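Print this release | E-mail this release

Ratano Sets Equipment Budget for Kitchen and Household Handling Stations

JAMCOMBE, 7/8/26

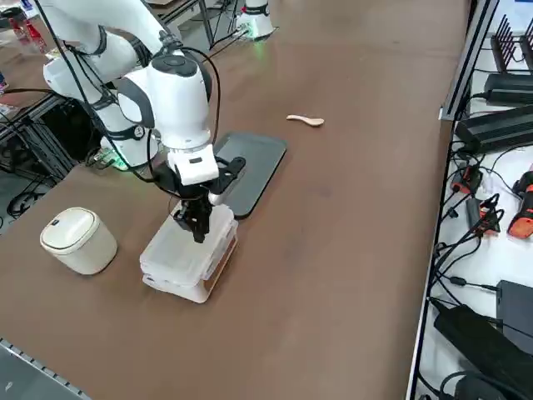 Buyers at smaller sites have asked for one thing above all, according to Vuvley: a price that covers the whole station, with cables, power supplies and spare grippers on the same quote as the arms.

Ratano today announced a purchasing plan for two-arm robot stations to be used in handling everyday items such as food containers, trays and utensils. The plan provides for 20 stations, to be ordered in 3 stages, with the first orders to be placed in August. Sethi has been selected to supply work tables and frames. Arms and grippers will be bought under a separate contract.

Under the plan, each station will carry its own budget line for wear parts, including gripper fingers and external cabling. Ratano has set aside 3,000 hours of paid operator time for setup and training across all sites. This amount will be reviewed before the second stage is released.

Sites wishing to receive a station must submit a floor plan showing the table position, the space reserved for power equipment, and access for service staff. Applications will be answered within 30 days. A site that is not ready when its stage opens may move to the next stage once without losing its place.

Ratano will retain ownership of all stations during the plan. Host sites will be responsible for electricity, floor space and routine cleaning. Repairs will be handled through the Jamcombe office, which will also hold the shared stock of spare parts.

Application forms and the full equipment list are available from the Ratano purchasing office on request.

Related Releases
Ratano Opens Spare Parts Store in Jamcombe
Sethi Named Supplier of Work Tables and Frames
Site Planning Guide for Two-Arm Stations Updated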